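The Zullico Film Society has posted its notes on the winter program as a thread. Members are asked to read all of the posts before writing to the office.

1/ The society will present seven films this season at the Rollmont Theater. All seven are adaptations of novels, and all will be shown from prints. The season opens in the first week of the new year and ends in March.

2/ The opening film is "The Salt Road," directed by Thakur from a novel long thought too quiet for the screen. The picture runs well over two hours and has very little music. Our reviewers found the first half slow and the second half very fine.

3/ A word on the novel. It is told by an old surveyor who remembers one summer in a border town. Thakur drops the narrator altogether and lets the town speak through its streets, its rail yard and its one hotel. Readers who love the book may miss the old man's voice. We did, for a while.

4/ The concession counter at the Rollmont opens 30 minutes before each showing and closes when the feature begins. Candy and cold drinks may be taken to the seats. Hot food may not.
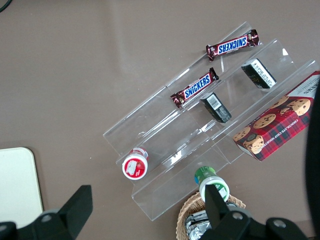
5/ SECOND FILM: "Kevthorpe"

The society showed this drama once before, in a shortened version. The print for this season restores 40 minutes, most of them in the middle of the story, where the older version made little sense. The mill owner's daughter now has a part worth playing, and the strike no longer seems to end overnight.

6/ We cannot say that every restored scene is needed. A long dinner, in which the family argues over a piano, is played at one pitch from start to finish. The funeral that follows is another matter. It is shot from across a field, with almost no speech, and is the best work in the film.

7/ Several members have asked why "Kevthorpe" is listed as an adaptation. The credits name no book. The script was drawn from a novel that went out of print soon after it appeared, and the society's program notes give the details. Copies of the notes will be at the door.

8/ The remaining five films will be announced by mail. Two titles are still waiting on prints, and the society does not wish to promise what it may be unable to show. Dates will be held in any case, and members may book them now.

9/ On seating. The Rollmont has replaced the front rows and the sight lines on the left side are much better than they were. The balcony will stay closed for the whole season. Patrons who need an aisle seat should tell the box office when they book.

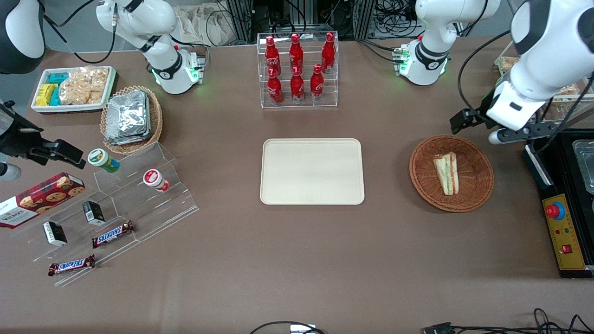 10/ Members who hold balcony tickets from last season may exchange them for seats on the main floor at no charge. Please bring the old ticket – a receipt alone will not be accepted.

11/ The print fund now stands at $2,940. This money goes toward the rental and shipping of prints and is kept apart from the general account. Gifts of any size are welcome and will be acknowledged in the spring program unless the giver asks otherwise.

12/ A correction to our last thread. We wrote that "The Salt Road" was Thakur's first feature. It is the second. The first, a short comedy about a traveling dentist, was never given a general release, and the society has not been able to find a print.

13/ Discussion will follow the opening film and "Kevthorpe" only. Remarks from the floor should be kept brief so that the theater can be cleared on time. Written comments may be left at the box office and will be considered for the newsletter.

14/ Posted Dec 3, 2000. Changes to the program will be added to the end of this thread.

Contact the society office | Copyright Zullico Film Society | Back to top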